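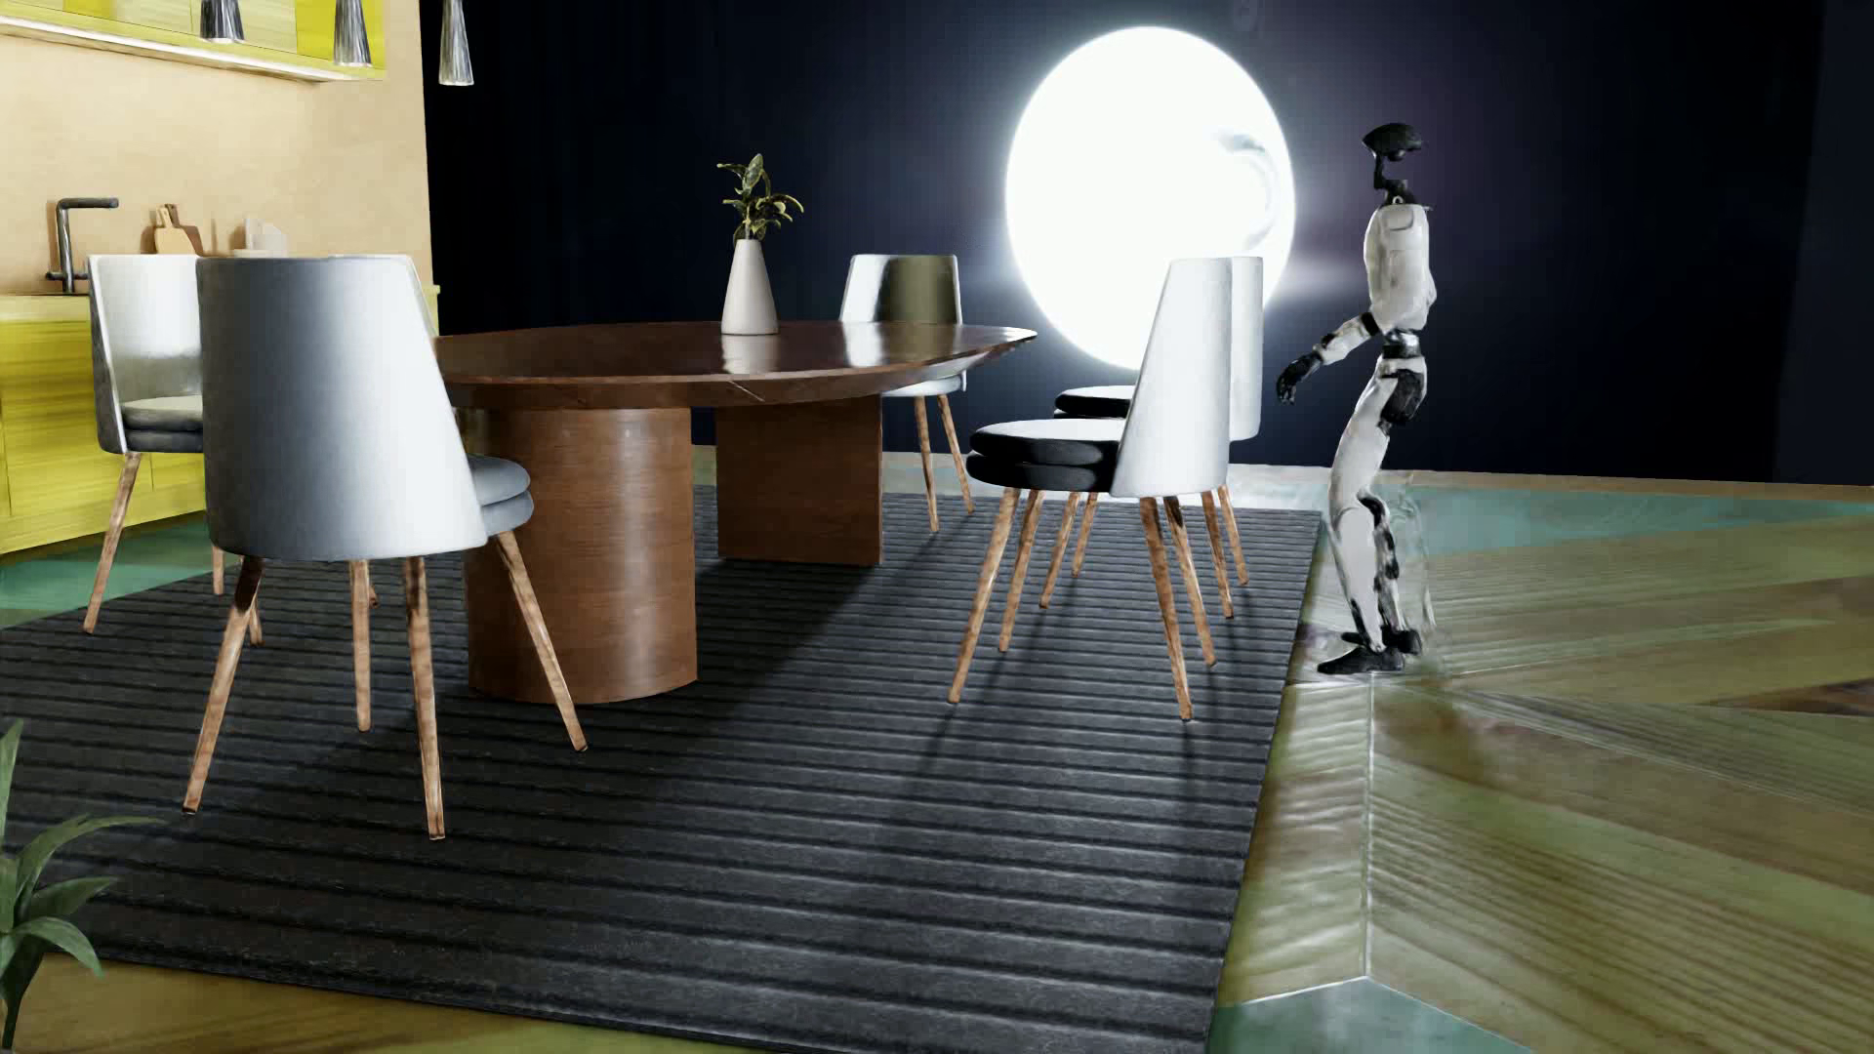 Does an open floor plan make a family spend more time together?

Mine spends the same time together it always did, and now we can all hear the dishwasher.

We took down the wall between the kitchen and the dining room in June. Gunther Strobel, who drew up the plans, told us that walls keep people apart. I have thought about that sentence a lot. Walls also keep the smell of onions out of the curtains, and they let one person watch the news while another does algebra. I paid good money to lose one.

The sales talk for open living is always the same. There will be long dinners. The children will do homework at the big table while somebody stirs a pot. Després, the showroom where we went to look at cabinets, had a brochure full of this stuff, and in 300 square feet of display kitchen I couldn't find a single place to put a wet coat.

What bothers me is how little proof anybody asks for. If a man came to the door and said he could improve your marriage for $900, you would send him away. Let him say "flow" and "sight lines" and you hand him a hammer.

My neighbor Tyson Lévesque says I am being unfair. He loves his open plan. He also lives alone, and I would love mine too under those conditions.

I'm told the resale value makes up for it. Maybe. The agent at Peltley wouldn't put a number on it when I pressed her, and she was happy to put a number on everything else.

Meanwhile, I priced a pair of sliding doors last week. The man measuring the gap said he gets a lot of calls like mine. He can start after the holidays, and I have already paid the $200 deposit.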